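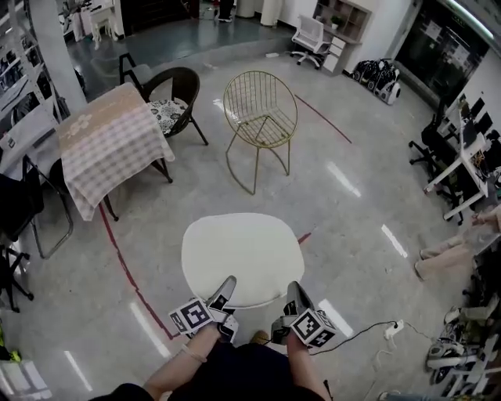

November, Thursday, 4:20 pm

Third round of the walnut ink and I think we're onto it! Batch C went into the Stilside pot at a low simmer and came off when the liquid had dropped to 600 ml. Strained twice through the old cotton, then once through the Gatier filter paper, which clogs like mad but gives such a clean line afterward (worth the waiting, even with a sore wrist from holding the funnel).

Weights before and after drying the husks, so I stop losing them:
tray 1: 442 g
tray 2: 444 g
Close enough to treat as the same, so both went in together.

Tested on three papers. The Zieliński rag sheet is gorgeous, a deep warm brown with hardly any feathering, and the wash goes down to a pale tea color that stays even right to the edge. Copy paper feathers, no surprise. The Pimis card is the odd one: it beads for a second and then soaks in all at once, and you get this lovely dark rim around every stroke. Somebody with better lettering than mine should play with that!

Gum arabic: 13 drops of the thick solution in the small jar. Batch B had more and dried shiny, and it cracked where the card was folded. C stays matte. Keep it here.

Still to do
- clove oil in half the jars, none in the rest, check both for mold
- strips in the south window, one end covered
- try the steel nib again, the last one had rust on it and that may be why B went nearly black
- more husks, the green ones if there are any left

Smell is improving. Lid on overnight anyway.

Recent entries
Oak gall, second boil
Onion skin on rag paper
Fixing the drying rack
Notes on gum arabic

Contact the workshop | © Stilside Ink Notebook | Back to top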